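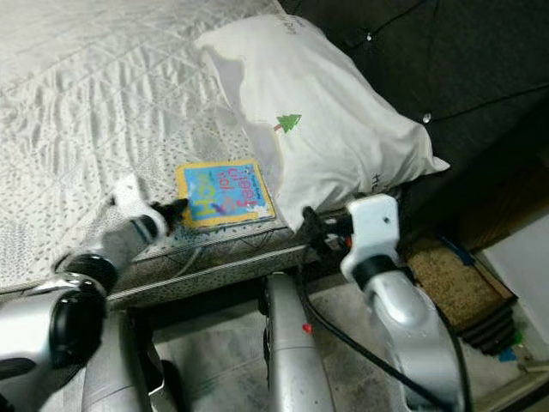 Drastau wrote in to say that bluffing games are just luck with better manners, and that after almost 50 games of Kovby, going first still felt like a coin toss. I love that comment. I want to spend my whole slot arguing with it!

Slide 2. Quick recap for anyone new. Kovby is a two-player card game. You each have a hidden row of five cards, and on your turn you either raise the toll or call it. If you call and you're wrong, you pay. (Ask who has played. Wait for hands.)

Slide 3. The February results. I went through 842 logged games from the Anedano online league. Player one won 500 of them. So yes, Drastau has a point, going first is good. But look at the games where player two called before the third raise. The gap nearly closes, and I got so excited when I saw this that I ran it again to be sure.

Slide 4. Why early calls work. The first raise tells you very little. The second one tells you a lot, because most of us won't raise twice with a weak left side. I do it too! I've lost to my own habit more times than I want to admit.

Do the demo hand here. Lay it out slowly, left to right. Let the room vote on the call before flipping.

Slide 5. The Ferryman. My favorite card in the game, and hardly anyone at Blackburn plays it. Swapping your end cards after a raise wrecks everything your opponent thought they knew. Yes, it costs two coins. Pay it.

Slide 6. Homework. Play ten games going second, call early in every one, and write down what you were holding when it went wrong. Bring the sheet to the next meetup.

If there's time: the three-player variant. Skip it if questions run long. Handouts are by the door, score pads too.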